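Ticket 2542 - label printer drops off network at Drumcombe site
Status: resolved
Opened: 16th December

Reported fault
The Telero label printer in the cutting room stops accepting jobs after 40 minutes idle. The queue on the Seritz server shows "sending" and never clears. Power cycling restores it until the next idle period.

Checked so far
Cable and wall port swapped, no change. Firmware is the September release. Ping fails once the printer sleeps, and the switch port shows link down. The printer at Hovland runs the same firmware on an older switch and stays up.

The site confirmed that the fault also occurs with the cutting room otherwise idle, so load on the circuit was ruled out. Layout table in that room, with the green cloth laid flat:

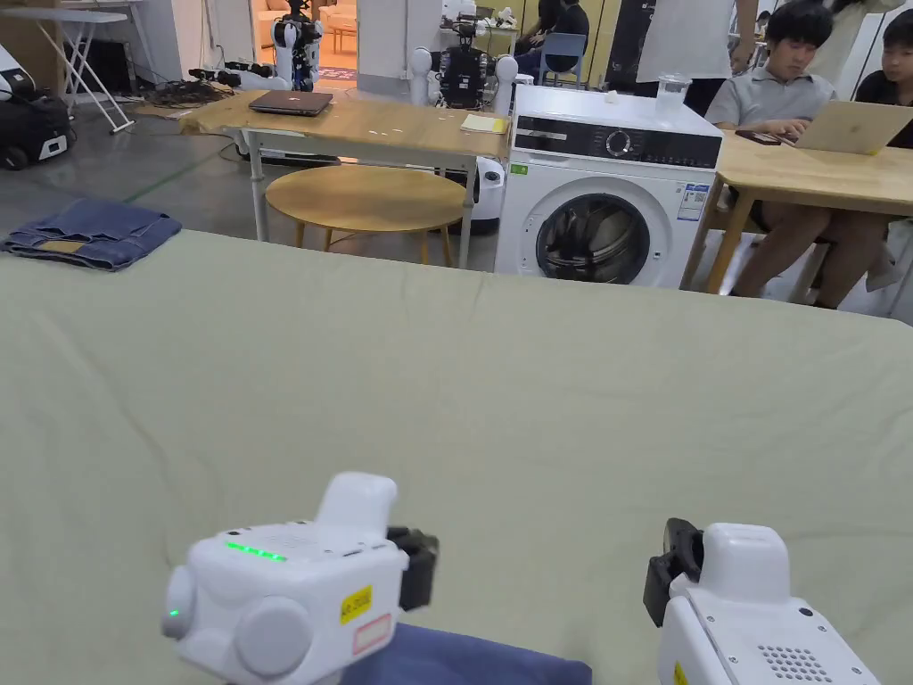

Cause
Energy saving on the switch port. The printer does not renegotiate the link after deep sleep - the port stays down until one end is restarted.

Fix
1. Turned off energy saving on the printer's port only.
2. Set printer sleep to "light".
3. Cleared the stuck queue and restarted the spooler.

Result
Left idle overnight, then sent a test batch of 1498 labels. All printed. Same port setting to be applied at Hovland before its switch is replaced.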